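Home Help Forum > Laundry and Linen > Sorting and storing

Small cloths: folding, sorting and keeping them in a basket without it turning into a heap

Asked Thu 25 June
Tags: cloths, baskets, folding, small flats
Viewed 425 times

Question

We have a lot of small cloths in this house. Flannels, tea towels, muslins left over from when the children were babies, dusters, and the squares I cut from old T-shirts for cleaning. I went through them at the weekend and got to 63 before I gave up, and there were more under the sink.

At the moment they all come out of the wash together and get folded on the table in the back room, then they go into a plastic basket and the basket goes on the shelf in the airing cupboard. Within a day or two it is a mess. Somebody wants a flannel, pulls one out from the bottom, and the rest come up with it. I end up refolding the same things before they have been used.

I have tried the following:

Folding in quarters and stacking flat. Looks fine until somebody takes one.

Rolling. They unroll. The thin ones are worse than the thick ones.

A drawer. We only have one spare drawer and it sticks, so people leave it open and the cat gets in.

A set of fabric cubes from Trivivis. These sagged in the middle when they were half full and I sent them back.

The baskets I have are the ordinary plastic kind with holes in the sides. I don't mind buying a few more but I don't want to spend much. The airing cupboard shelf is 30 cm deep, so nothing bigger than that will fit with the door closed. 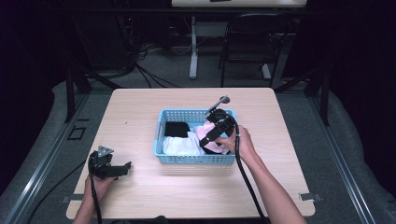
I sort by colour at the moment, darks at the back and lighter ones in front, mainly to stop the black cloths leaving fluff on everything else. That part works well enough. What doesn't work is that colour has nothing to do with what the cloth is for, so the flannels and the cleaning cloths end up side by side. My other half has twice washed his face with something I use on the hob.

So my questions are:

Should I be sorting by use and forget about colour?

Is there a way of folding thin cotton so that it stays put in a basket?

Is it worth lining the basket? The holes catch on the muslins and I have had a couple of pulled threads.

We are in a rented flat so I can't put up shelves or drill into anything. There is no tumble dryer, everything goes on an airer.

Comments on the question

How many people in the house? Makes a difference to how many cloths you need out at once.

Four, two adults and two children of primary school age. The children do get their own flannels out, so it has to be something they can manage.

Answer 1
Marked as accepted by the person who asked

Sort by use first, then by colour inside each use if you still want to. You need at least three baskets: face and body, kitchen, cleaning. If you only have room for two in the airing cupboard, take the cleaning cloths out altogether and keep them where the cleaning things are. They don't need to be aired after they are dry and they don't need to be folded either. Mine go in an old ice cream tub under the sink.

On folding, the trouble with stacking flat is that the only one you can see is the top one. Stand them on edge instead, like cards in a box. For a flannel:

Lay it flat and smooth it out with your hand.
Fold it in half, then in half again the same way, so you have a long strip.
Fold the strip in thirds.
Put it in the basket with the rounded fold at the top.

With the fold at the top you can pick one up between finger and thumb and the others stay where they are. Tea towels are the same but fold the strip in quarters, as they are longer. Check the height against the basket before you do the whole lot. If the cloth sticks out over the rim by more than a couple of centimetres it will flop over.

It only works when the basket is reasonably full. If there are three cloths in a basket made for twenty they will fall over whatever you do. You can put something in to take up the space. I use a folded bath towel along one side and take it out on wash day when everything goes back in.

Muslins are too soft to stand up on their own. Fold two together and treat them as one.

As for numbers, you have far too many. For four people I would keep two weeks' worth of flannels at most and put the rest in a bag somewhere. We did this in October and have not opened the bag yet.

Lining: yes if the threads are catching. A pillowcase does the job. Put the basket inside the pillowcase, push the loose part down into the basket and tuck the edge under. It washes with everything else. Before you do that, run your finger round the holes and see if there are rough bits left from the moulding. An emery board takes those off.

Comments on answer 1

The long strip and then thirds has worked on the flannels. Tea towels are still leaning but I think the basket is too wide for them. Thank you.

Turn the tea towels so the short side faces you. Wide baskets take two rows.

Two rows works. I put a piece of cardboard down the middle.

Does this work with microfibre? Mine slide all over the place.

Not really. I don't fold microfibre.

Answer 2

I would not bother folding them. We have a basket for flannels and a basket for tea towels and they get dropped in as they come off the airer. A flannel does the same job creased. If you can't get on with that, fine, but it saved me a job every week and nobody has complained.

What I would do is give each person a colour. Then you don't have to sort anything, the children know which is theirs, and no cleaning cloth is ever that colour. We bought plain flannels in packs from Buschmann, and they have held their colour so far. Wash the dark ones separately for the first few washes.

Comments on answer 2

This is all right for flannels but creased tea towels take up a lot more space, and the shelf is only 30 cm.

Then hang the tea towels up.

Hang them where? It's a rented flat.

Oven door.

Answer 3

A few points on the baskets, as the other answers are mostly about folding.

Plastic with holes in the sides is the right sort for an airing cupboard. Solid boxes hold the damp if anything goes in before it is quite dry, and with an airer there is always something that isn't. I had solid ones from Proteo and got a musty smell in the bottom one every winter. Moved to the open kind and it stopped. If you do line them, use thin cotton and nothing padded, or you lose the benefit.

Go for straight sides if you can find them. Most cheap baskets are narrower at the bottom than the top, and you lose a surprising amount of room when you put two next to each other. Measure across the rim, not the base. People measure the base and then the door won't shut.

Get them all the same so they stack when they are empty. It doesn't matter if they are all the same colour, you can tie a bit of ribbon or string through one of the holes to tell them apart. For children I would tie on a scrap of whatever is in the basket, so a strip of old flannel on the flannel basket. Mine couldn't be bothered to read labels but they understood that straight away.

Zernelon do a narrow one that is meant for bathroom cabinets. I have two, and they are good for muslins and dishcloths but too small for a tea towel folded as in answer 1.

I would keep the dark cloths apart as you are doing now. Black cotton sheds for a long time, and it shows up most on white and pale pink things. A basket of their own is best, but if you haven't the room put them at one end with something in between. Shake them out of a window before you fold them. It gets rid of more fluff than the wash does.

Last thing, do the folding next to the baskets. If you fold on a table and carry a pile to the cupboard, the pile goes over on the way. Put the empty baskets on the table, fold straight into them, and carry the baskets.

Comments on answer 3

The base and rim thing caught me out as well. Had to take two back.

Is the musty smell not just the cupboard? We have it and ours are open baskets.

Could be. Check whether the tank jacket is damp at the bottom. Ours was dry, so I put it down to the boxes.

I have gone with three baskets in the end, two in the cupboard and the cleaning one under the sink. Pillowcase in the muslin one. The string idea is good, I've used green for flannels and left the other plain.

Related questions

Tea towels still smell after a hot wash
Can you dye old flannels to match?
What size airer for a box room
Getting hob grease out of cotton cloths
Baskets or drawers for children's socks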